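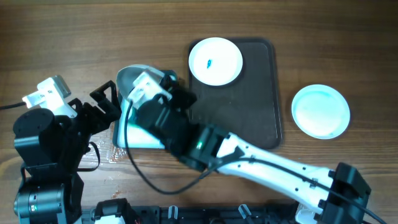
Yuto Oda wants to know why we keep asking for quotes when the Pemavance pair has been on the shortlist since March, and whether anybody plans to sign one of them. Fair enough. My answer is that the quotes still don't say what we'd be paying for.

Take the headline price, 2,730 per arm. It covers the arm and a gripper. The rail to mount them on is extra, the cabling is extra, and the line for "end tooling" reads "to be agreed." A scoop for table clearing is end tooling. So are the next six things we'll want it to hold. Cakel at least puts a number on theirs (604 for a starter set), though they won't say how long the set lasts in daily use, and I've asked twice.

Then there's the second arm. Every vendor pitches these in pairs now, and I can see why they like selling two. What I haven't seen is a written list of our jobs that need both. Moving a plate to a tray may not be one of them. Using a scoop on a tabletop while something else feeds or steadies might be. Before we double the order I'd like that list from the kitchen side, on paper, with a guess at how often each job comes up in a shift.

Liquids are my other worry. Plates and scoops mean spills sooner or later, and two of the three offers say nothing on what a splash does to the warranty. Darklow's excludes it outright — page four, small type. Their service plan is 1,953 a year and I'd want the exclusion struck before we pay a cent of it.

The budget line as it stands has around 967 left for spares and training together. That won't stretch to a spare gripper and a day of somebody's time, so one of them has to move to next year. My vote is to keep the spare.

If you have a view on the job list, get it to me by Monday noon. Revised quotes are due back the same afternoon and I'd like to send our questions out with the replies.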